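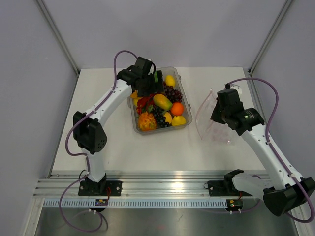
A two-arm Tromarex cell with a tray of artificial produce and a clear plastic sheet.

The Tromarex bench is a two-arm test cell used for comparing robot grippers on produce bagging. It was developed in Pekness and takes its name from the workshop where the first cell was assembled. Both arms are fixed to one aluminum rail along the front edge of a white tabletop, and grippers can be exchanged without moving the bases.

Task

In the standard task, the arms must take pieces of artificial fruit and vegetables from a clear container and put them into a transparent plastic bag. One arm normally keeps the bag open while the other one brings the piece. The roles may change during a trial. A trial ends when 5 pieces are inside the bag or when the time limit of 200 seconds is reached.

Thin film is considered the hard part of the task. It reflects light, it changes its shape at each contact, and a camera often cannot separate it from a white table. For this reason results are given separately for film contact and for piece contact.
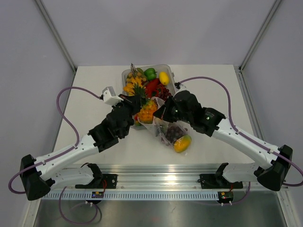 Large pieces such as the pineapple are usually handled with both grippers together, and this makes the timing between the two controllers important. In the Lunlow series, which included 3,000 trials, late closing of the second gripper was the most common cause of a dropped piece. Grapes gave a different kind of error - the bunch was lifted, but it caught on the edge of the bag.

Comparison of grippers

Each gripper is tested in a block of 100 trials with the same controller settings. The Rajput gripper, with narrow tips, scored higher on film contact than the older wide model, but lower on round pieces like the orange and the lemon. The wide model is still used as the reference. Scores from cells with a different camera height should not be compared directly.

See also: Bimanual manipulation, Deformable object handling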